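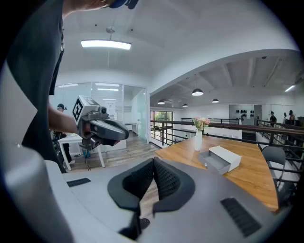
Gittins Dye Room re-dyes faded clothes and household textiles by post and over the counter. We have one dye day a fortnight for each colour, and black runs every week. Most of what comes through the door is everyday gear: work trousers, jeans, pillowcases, and any number of T-shirts in black like the one worn at left. Please read the answers below before you send anything.

What fabrics can you dye?
Cotton, linen, hemp, viscose and most bamboo. We need at least 80 per cent plant fibre on the care label. Silk and wool go in a separate bath run by Ulla Wikström, so pack them in their own bag and write "protein" on the form.

What can't you dye?
Polyester, acrylic, nylon, anything waterproofed, and anything labelled dry clean only. If the label has been cut out, we can do a burn test on a thread from the inside seam. It won't tell us the exact blend, and we may still send the piece back undyed.

Will the stitching change colour?
Usually not. Most clothes are sewn with polyester thread, and it stays whatever colour it was. On a black garment going back to black you won't notice. On a cream shirt going to navy you will see cream topstitching, and some people like that.

Can you cover a bleach mark?
Sometimes. Black hides small bleach spots on cotton fairly well. Lighter colours don't. The bleached patch takes dye differently from the cloth beside it, so expect a faint outline in daylight. We don't refund for this.

What about prints and logos?
Rubbery screen prints resist the dye and stay as they are, though white ones can pick up a grey tinge. Embroidery depends on the thread.

Can I go from dark to light?
No. Dye only adds colour. We stopped offering stripping in June, as it was too hard on older fabric.

How is the price worked out?
By dry weight, in three bands: up to 300 g, up to 600 g, and up to 1,000 g. Anything heavier is two orders. A pair of jeans usually falls in the top band. Weigh your things on kitchen scales before you fill in the form – we reweigh on arrival and email you if the band changes.

Do I need to wash things first?
Yes, a normal warm wash with no fabric softener. Deodorant build-up under the arms repels dye and leaves pale patches, so soak those areas in washing soda overnight. Items that arrive dirty are washed here for an extra charge.

Will it shrink?
It might. The black bath sits at 80 degrees for most of an hour. Cotton that has only ever had cold washes can lose a little length.

Where do I post my parcel?
Gittins Dye Room, PO Box 787, Sirkby. Put the printed form inside the bag, not taped to the outside. The shop counter takes drop-offs as well, but the box is for post only.

How long does it take?
Black, two weeks. Other colours, three to four. Silk and wool can be longer, depending on how full Ulla's bath is.

How should I wash it afterwards?
Cold and on its own for the first three washes, then with like colours. Dry it in the shade, inside out. A strong summer sun on the clothesline will fade black faster than the washing machine does.

Do you dye for theatre groups and schools?
Yes. Email Wyn Bellis with the number of pieces, the fabric and the date you need them. Wyn will ask for one sample piece before quoting.

Something has come back patchy. What do I do?
Don't wash it again. Email a photo and your order number within two weeks of getting it back and Gwawr Griffiths will reply. If the fault is ours we re-dye it free and pay the postage both ways.

Last updated 28 July 2023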